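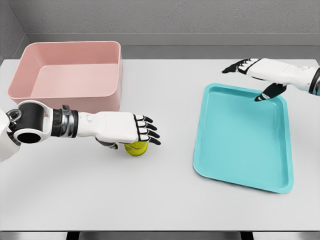 Hina Cheema asks whether a tennis ball loses its bounce in the tin or only once the seal is broken. Both, at very different rates. Short thread.

1/ A pressurised ball is a hollow rubber core with felt glued over it. The air inside is held above atmospheric pressure. The tin is filled to a similar pressure, so while it stays sealed there is little to push gas out through the rubber.

2/ Open the tin and that balance goes. Rubber is slightly permeable, and the core starts to leak at once, whether or not the ball is hit.

3/ The standard check is a drop from 254 cm (100 inches) on to a hard, flat surface. An ordinary ball should come back up to between 135 and 147 cm, measured to the bottom of the ball.

4/ I keep a log of drops at the Tillenham courts. It stands at 2587, all on the same concrete slab, read off a wall scale. In February I took 272 of them on balls stored in the unheated shed. They read low until the balls had been indoors overnight.

5/ So let them reach room temperature before you test. Cold air inside the core is at lower pressure, and cold rubber returns less energy. Neither tells you anything about leakage.

6/ My club balls drop below 135 cm after six or seven weeks out of the tin. Court use brings that forward, mostly through softening of the core. Felt wear is a separate matter and shows up in flight and grip more than in rebound.

7/ Radoslava Matoušek has asked about screw-top pressure pots. They slow the loss if the seal is good. Mine leaked at the valve until I changed the washer. They won't mend worn felt.

8/ Pressureless balls take their bounce from a thicker wall, so none of the storage advice applies. They feel heavier on the arm. I log them on a separate sheet.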